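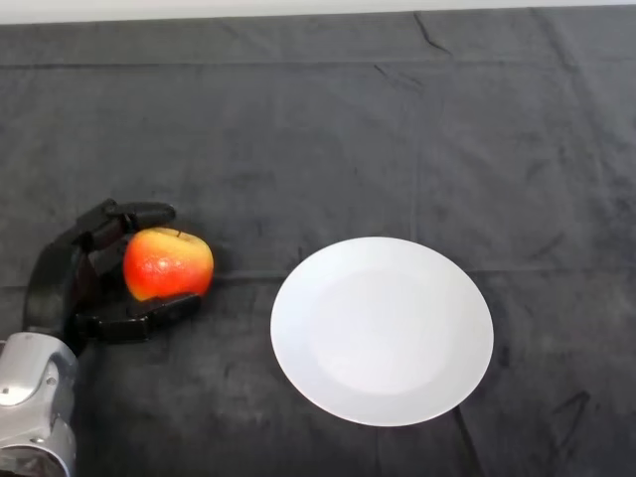 How often do I need to home the hand?

Every time you power up the arm, and again after any hard bump. Homing takes under a minute. The fingers open all the way, close one at a time, and then open again while the controller learns where the end stops are. Keep your own fingers clear and leave nothing in the palm while it runs.

Filed under: Bench Cells, Setup & Care, Grimshaw Hand

Posted September 21, 2018 by the Ostness bench team

We've been running our Grimshaw hand on the Pritley arm since May, and the mail about it keeps coming. We love getting it! Plenty of you are building a cell a lot like ours, so we pulled the setup and upkeep questions onto one page. The cell does a simple pick-and-place job: apple off the cloth, apple onto the plate, over and over. It's a wonderful little job for learning a machine, and it will show you every loose screw you have.

GETTING IT MOUNTED

What order should I put things together in?

Arm first, then the wrist adapter, then the hand, then the cable. People want to plug in the cable early so they can see the fingers move (we get it, we did the same thing) but then the connector gets in the way of the back screws and you end up taking it off again.

Start all the adapter screws by hand before tightening any of them. Go across the circle, a little at a time. When they're snug, turn the wrist slowly by hand with the power off and feel for a rub. A good joint is smooth the whole way. If it catches at one spot, the adapter is sitting crooked, so back everything off and start over.

Do I need thread locker?

We use a small dab of the removable kind on the adapter screws and none anywhere on the fingers. The finger screws go into small threads and you will want them out again someday.

How should the cable run?

Along the outside of the forearm with a loose loop at the wrist. Our first loop was too short. It looked very tidy and it pulled on the connector every time the wrist rolled past 70 degrees, which gave us a dropout on the thumb that took two evenings to find. Make the loop bigger than you think it should be, then roll the wrist both ways to the limit and watch it. Two soft straps on the forearm are plenty. Hard zip ties chew through the jacket.

CALIBRATION

Why use an apple at all? Wouldn't a test block be easier?

A block is easier, and you should start with one. It's great for checking that the fingers close evenly. But fruit is so much more interesting! No two apples are the same shape, the skin is slick, and a bad grip leaves a bruise that you can see the next day. We learned more about our force settings from one bag of apples than from a month of blocks.

What grip force do you run?

The controller sets force as a percent of full. We settled on 43 for apples. Lower than that and the fruit would slide during the turn toward the plate. Higher, and we started finding soft spots. Your number will be different if your fingertips are newer or older than ours, so begin low and come up a step at a time. Let the hand hold each apple for a slow count of ten before you decide.

How do I teach the pick position?

Jog the arm down with the hand open until the lowest finger is just off the cloth, then back up a hair. Save that height as your floor. Every other point in the program should be measured from it. Next, bring the open hand in from the side, so the thumb passes low and the upper finger passes over the top. Close slowly, and watch whether the apple rolls before the second finger arrives. If it rolls away, your hand is too far back. If it gets shoved into the palm, you're too deep.

Save the point, open, reset the apple, and repeat until you're bored. Then do it a few more times with the apple turned to a different side.

And the place position?

Aim for the middle of the plate and come down slowly for the last bit. The trick we like is to stop just above the plate, wait half a second, and then lower. The wait lets the arm settle so you aren't setting fruit down with a swinging wrist. Open the fingers wide before pulling away, or a trailing fingertip will drag the apple right back off. Ours did that with great confidence for most of an afternoon.
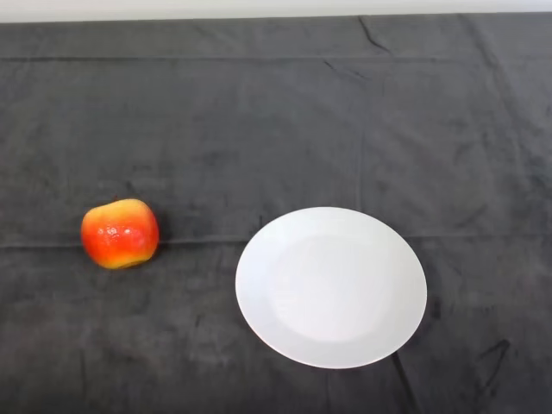 What should I use to clean the fingertips?

A lint-free cloth, barely damp with plain water, followed by a dry one. Alcohol makes the pads feel clean, but it hardens them over time and a hard pad slips. If you've got something sticky that water won't lift, a drop of dish soap is fine as long as you wipe it all off.

Does the table cloth matter?

More than we expected. A bare tabletop lets round things roll and bounces light up into the camera. A soft, dark cloth fixes both. The thing to watch is that it can creep. When the hand brushes the fabric on every pick, the whole cloth can work its way toward the arm, and your saved points are off without anybody touching the program. Clip it underneath at the corners. Creases are OK as long as they don't lift a fingertip on the way in, and if your vision software starts finding "objects" in the folds, get out the iron.

My camera view looks fine but the arm misses to one side. What now?

Check the camera bracket before you touch the software. Put a pencil mark across the joint between the bracket and its post when you calibrate. If the two halves of the line don't meet anymore, the camera has moved and you have your answer. If they do meet, redo the hand-to-camera calibration with the lights the way you normally run them. We once calibrated under afternoon sun and spent the evening chasing a miss that was gone again by morning.

UPKEEP

What's your regular maintenance routine?

Before each session we look at the cable loop, wipe the pads, home the hand, and run the block a few times at slow speed. It's quick, and it's a nice way to start.

Once a week, with the power off, we wiggle each finger side to side at the tip. A tiny bit of play is normal. A click is not. We also put a wrench on the adapter screws, blow the fuzz out of the finger hinges with a hand bulb (cloth lint loves those hinges), and make a backup of the saved points.

Please don't skip the backup. It's one small file!

Can I use compressed air on the joints?

Use the hand bulb. Shop air pushes lint deeper into the hinge, and it can carry water from the tank along with it.

Which grease do you use?

Zistex light grease, on the wrist adapter face and the thumb pivot only. You want an amount about the size of a grain of rice. The finger hinges run dry, and grease in there just grabs lint and turns to paste. If somebody already greased yours, clean it out with swabs and be patient about it.

One finger closes later than the others. Is it broken?

Probably a loose tendon. Open the back cover, find the tension screw for that finger, and give it a quarter turn. Home the hand and try again. Three quarter turns in all is our limit. If it's still lagging after that, the tendon has stretched and should be swapped. Never tighten one finger past the others to hide a slow one – the motor will run warm and you'll be replacing that next.

How hard is a tendon swap?

Very doable with good light and a clear table. Take a photo of the routing before you pull anything. Tie the new line to the old one and draw it through, keeping light tension on it the whole way so it doesn't jump the pulley. The first one took us most of a morning. The second was done before lunch with time to spare, and there's a real thrill when that finger curls again.

How do I know the cell is ready to run again after a repair?

We run a batch of 100 picks at normal speed and want at least 97 good ones. A good pick means the apple leaves the cloth, stays put in the hand, and ends up at rest on the plate. Write down what happened on each miss. If they all look alike, go fix that one thing. If they're all different, look at the cloth clips and the adapter screws before anything fancier.

Can I leave it running while I'm out of the room?

We don't, and we'd ask you not to either. A hand that's lost its home position can close on the table, and the emergency stop is no help from down the hall.

Will these settings work with the newer Grimshaw firmware?

The homing and tension steps are the same. The force scale has changed, so treat our number as belonging to the older release and work up from low again. We'll update this page once we've put enough apples through the new one.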